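Household Tips: Getting Ready for Concert Night Without Buying Junk
Updated: Thu 18 March

Every spring the ticket sites start telling you what you need for a night out, and most of it is stuff you already own. I go to a lot of shows and I have fallen for plenty of this. Some notes before the May dates come around.

Earplugs. Foam ones work fine for most people if you roll them thin and hold them in place until they swell. The fancy case is what you are paying for. Foam plugs get grimy, so throw them out. Reusable ones can be washed in warm water with a drop of dish soap and left on a towel overnight.

Printed tickets. I still print mine. Phones die in line. Fold the page once, away from the bar code, and put it in a sandwich bag if the show is outdoors.

The kitchen before you leave. You will see advice to cook a whole spread for friends ahead of the show. I doubt anyone eats it. Bread, cheese and fruit will do, and leave the washing up where you can reach it when you get in.
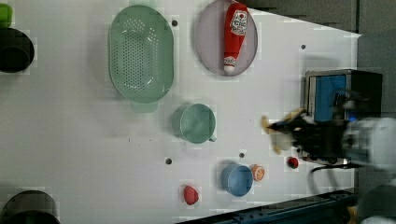
Colander, cups and a few other things on a white tabletop.

Band shirts. Turn them inside out, wash cold, hang to dry. People swear by a vinegar soak to "lock in" the print. I tried it on 2 shirts from the same Karras tour and could not tell them from the one I skipped. Keep the dryer out of it and you have done most of the work.

Posters. A rolled poster will fight you for days. Lay it face down on a clean table with a sheet of plain paper on top, then put books on the corners and leave it alone. The Rollport flattening kit costs more than my last poster did, and as far as I can see it is a board and some clips.

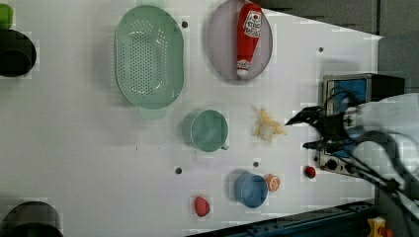 If the poster has a crease, more weight will not get rid of it. Neither will an iron, whatever the videos say, and glossy ink can stick to the cloth. Put it in a frame and look at something else.

Parking. At Gukberg the lot is a long walk from the gate, so write down the row. I was in space 1151 last time and spent the encore trying to remember if it was 1151 or 845. Brivutdale has closer spots, but they fill early and getting out is slow.

Smoke smell in a jacket. Hang it outside for a day. Fabric spray mostly gives you a jacket that smells of smoke and fabric spray.

More tips: Storing vinyl in a damp basement | Cleaning guitar strings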